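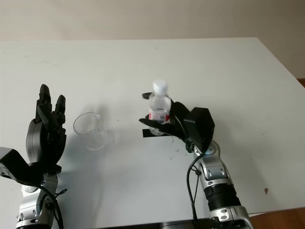 February. Bench notebook, Itemside. Going on with the white table, and mainly with how we put measured water into glass on it, which has been less repeatable than it should be. The method stays as it was: small water bottle, clear glass, a reading against the scale weight afterwards. The table is the part I keep coming back to. It's a good matte white and the light comes off it evenly, but clear glass standing straight on it is hard to read. With the glass empty, the faint grey shadow behind it is easier to find than the wall of the glass. The bottle is no trouble, between the red on the label and the black mat under it. So from today the glass gets the same treatment for readings, and I'll cut a second mat from the same roll. The brownish spot near the right edge is still there and is dealt with further down.

Surface first, as that's what the morning went on. The top is the Tresten one, 700 deep, which came to 2,866 with delivery and the edging. It was meant to replace the old grey top for anything involving liquids. It doesn't soak anything up that I can find. Water left standing under an upturned dish through lunch wiped away and left nothing behind. Tap water allowed to dry by itself leaves a ring, and the ring is only visible from a low angle with your head down near the wall end. A damp cloth takes it off.

The grey smudges are another matter. I'd been treating them as dirt. Tried, in this order:

Damp cloth, plain water. No change to speak of.
Warm water with a drop of dish soap. Slightly lighter, might be wishful.
Hadon cream cleaner on a white cloth. Took off most of one smudge near the left end and left a patch that's shinier than the rest.
Pencil eraser. Best of the lot. Took the smudge off clean and didn't change the finish.

So they're rub marks sitting on top of the finish, and an eraser is the right tool. I don't want any more Hadon on this table. The shiny patch is palm-sized and close to the left edge, and it will catch the light if anyone ever stands a glass there. Have written this on the tape inside the cupboard door as well.

The brown spot did not respond to any of the four. It has no height to a fingernail. Could be tea, could be something that was in the top when it arrived. I went back through the delivery notes and there's nothing about it, but nobody was looking for spots that day. Leaving it. It's well clear of where the glass stands and I'd sooner have a spot than another shiny patch.

Level. Put the long level across the table both ways. Side to side is fine. Front to back it falls 5 mm toward the wall, which explains why drips have been heading that way and why the cloth I leave along the front stays dry. Packed the two back feet with offcuts of flooring and checked again. Good now both ways. The offcuts are glued together but not glued to the floor, so if the table gets moved they have to move with it. Marked them BACK L and BACK R in pencil.

Worth noting for older readings: a fall like that does affect where you see the water line in a wide glass. I was reading from the front, so everything would have come out a little low. I'm not going to correct the old pages. I've put a pencil line down the margin beside them so that anyone using them knows.

Then the pouring. The target is 25 mL into the glass, by eye, and then the glass goes on the scale. The point of it is to find out how close an ordinary careful pour gets, with an ordinary bottle, so that we know when a proper measuring cylinder is worth getting out and washing. For most of what we mix here I suspect it isn't.

Things that matter more than I'd thought:

How full the bottle is. A full one gulps. The first bit of water comes in a lump and then it settles. From half down it's much steadier. Start every run from half.

Where you hold it. These bottles have thin walls, and a squeeze above the middle pushes water out before you've tipped it. Held near the middle and not tightly, they behave.

The neck. Close over the glass without touching. If the neck rests on the rim you get a dribble down the outside, and that's weight on the mat that isn't in the glass.

The last drop. It either falls or it runs back along the thread. There's nothing much to be done except turn the bottle a little as it comes up. I've watched this done in restaurants for years without wondering what it was for.

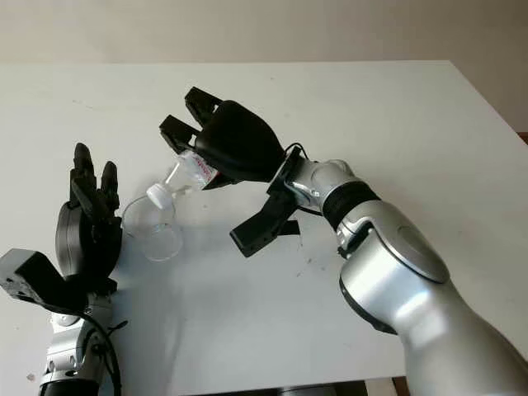
Fulgencio Cisneros read the above at lunch and thinks I have the bottle and the glass the wrong way round in my worrying. His view is that the bottle hardly matters once it's half down, and that the opening of the glass decides whether the pour is any good. With a narrow opening you aim at the hole and slow down without being told to. With a wide one you pour as if into a sink. He would like the same run repeated with each of the shapes on the drying shelf before I write any sort of rule about bottles.

Fair enough, and I did some of it in the afternoon. He's partly right. The narrow-necked one did slow me down and the weights came closer together. It also gave more drips on the table, as any miss is a complete miss. The wide one forgives a bad aim and then punishes you on the amount. I'd put it as a trade between mess and accuracy, and for mixing I would take the mess, given that the table now wipes down properly and is level.

Where I still disagree is on bottle fullness. I did the narrow one again from a full bottle and got the lump of water straight away, over the lip and down the side. Shape of the glass didn't help with that at all. So the half-full rule stays, and his point goes in alongside it.

Position on the table. It's been wandering from day to day and I'd like it to stop. The glass goes left of centre, the bottle goes to the middle or right of it on the mat, and the gap is wide enough to get a cloth between them. Nothing is to be stood near the right edge, partly for the spot and partly because that's the side with the bare wood floor past it. Water on that floor finds the joints between the boards quickly. The board closest to the table leg has already lifted a little at one end. It was like that in the old layout too, so I'm not blaming the pouring, but it doesn't need encouragement.

Labels. The printing on lab glass is faint at the best of times and goes fainter with every wash. I tried a strip of dark tape on the far side, behind the scale marks, so that they'd show up. Works well. Doesn't survive hot water. Next try is a loose card stood behind the glass, the same black as the mats. If the card does the job we may not need the second mat, but I'd like to have both and see.

Glass order. Nedeljković can supply the flared-rim kind by the box and will swap chipped ones if they're found on the day. I've asked for a box of those and a few with narrower necks, for Fulgencio's comparison. The oldest ones on the drying shelf should come out of use. Two have nicks in the rim, small, and I only found them by running a cloth round and feeling it catch. They're in the tray by the sink with tape across them. Please don't drink out of them, as happened last time.

Scale. Behaved itself. It drifts for the first few minutes after being switched on, so switch it on and go and do the cloths. It had been sitting on the old grey bench and I've left it there. Carrying the filled glass across is a nuisance, but having the scale on the white table means it gets splashed, and the feet mark the finish. See smudges above.
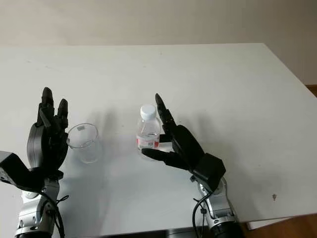

Is it worth using bottled water for this when the tap is right there?

For the pouring runs it makes no difference, and the bottles can be refilled from the tap as often as you like until the thread wears or the walls get creased. What we're after from them is the shape and the cap. For the drying-ring tests it does matter, as the tap water here leaves a mark and the bottled hardly does, so write down which one you used. I've started putting a T or a B in the margin.

Caps: they go back on between runs, finger tight. A cap left off ends up on the floor or under the edge of the mat. If you put one down, put it top side down so the inside isn't sitting on the table. Overtightening is the other fault. It creases the neck on these thin bottles, and then they drip from the thread when tipped.

The mat itself is fine in use. It doesn't slide and it shows up drips as a shine, so you can tell straight away that you've missed. It does hold water along its underside. Lift it at the end of the day and dry both sides, then stand it against the wall. I found a damp rectangle under it this morning from the day before, with a bit of grit along one side that would scratch if it were pushed around.

Still to do:

Cut second mat, same roll.
Card behind the glass, try it at two heights.
Narrow and wide glasses, same person pouring, all from half-full bottles.
Repeat one set with Fulgencio pouring, as so far it's only me and my hand is used to it by now.
Erasers. We're down to the one on the end of my pencil.
Ask Tresten whether the finish can be brought back where the cream took the dull off it. I expect they'll say sand the lot, in which case it stays shiny.
Look at the lifted floorboard once the glue's in.

Left it at four. Table wiped, mat up and drying, bottles capped, scale off.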